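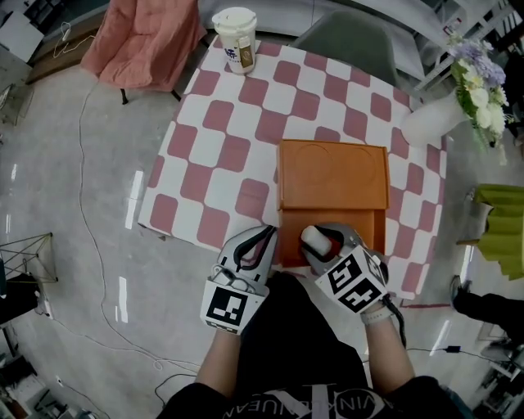 1 min read

Jetitz box set, readme

Short clips of one job, handling an orange box on a cafe-style table. 348 clips, 4 sessions, all from April. Checkered cloth stays on thruout. Cups get left on the table, don't filter them out.

Labels are one line per clip, plain text. Box color goes first, then the verb. If your not sure of the verb, write "handle".

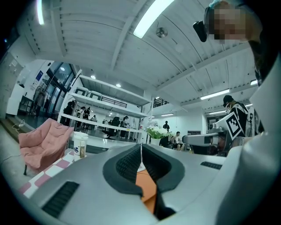

Pink armchair beside the checkered table, takeaway cup on top.

Known gaps: no night/day tag, no box sizes. Marchuk split has 390 label lines, dupes not removed yet. 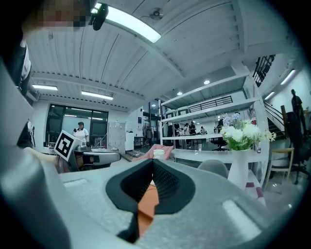 Room tags are optional and pretty rough. Use "back wall" for anything past the table. The tall white cabinet right of the dark window is a good landmark if you're adding them. Fixes to Chrysoula Katsaros.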